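Femthorpe Children's Parcels: minutes of the November packing meeting

Present: Ismail Kettani (chair), Mahmoud Filali (notes), four packers. Started 6:30 p.m.

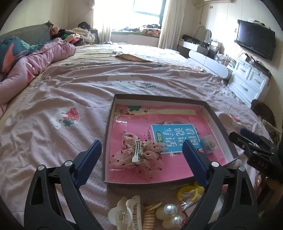
*Workbook and hair bow in the box lid, other hair pieces on the bed. Spare room, November.*

**1. Last minutes**

Agreed, with one correction: the Drosdale order was 16 parcels and had been written down as 13.

**2. Stock**

Mahmoud reported 639 small items on the list, of which over 300 are hair accessories. Workbooks are running lower. The Chinese picture-writing ones (看图说话写话) are to go only to families who asked for Chinese books on the form.

**3. Laying out**

The spare bed will stay in use as the sorting surface until the Bennani tables are returned. A plain fitted sheet goes on first. Small clips and beads have been getting lost in patterned covers.

Ismail asked that each set be laid out in full before anything is wrapped. Book in the lid first, then the bow, then the clips. Claw clips and pearl clips can wait on the sheet until the rest is in.

**4. Packaging**

Items already in plastic bags stay in them. There was some discussion about whether loose pieces need bags too. Agreed to bag anything with pearls or beads. Claw clips can go in as they are.

The sheer bows crush easily. They go on top of the book with the loops facing up, and nothing heavy on them. One packer suggested tissue paper. Mahmoud will get a price from Bedach.

**5. Age check**

Ring beads and rings are not to go in parcels for children under three. The age will be written on the outside of the box in marker before packing starts.

**6. Delivery**

Drosdale parcels go first, then Femthorpe. Ismail will drive. He needs the boxes taped and stacked in the hall by 4 p.m.

**Actions**

- Mahmoud: tissue price, updated workbook list
- Ismail: ask Bennani about the tables
- All: return spare box lids, any size

Closed 7:40 p.m.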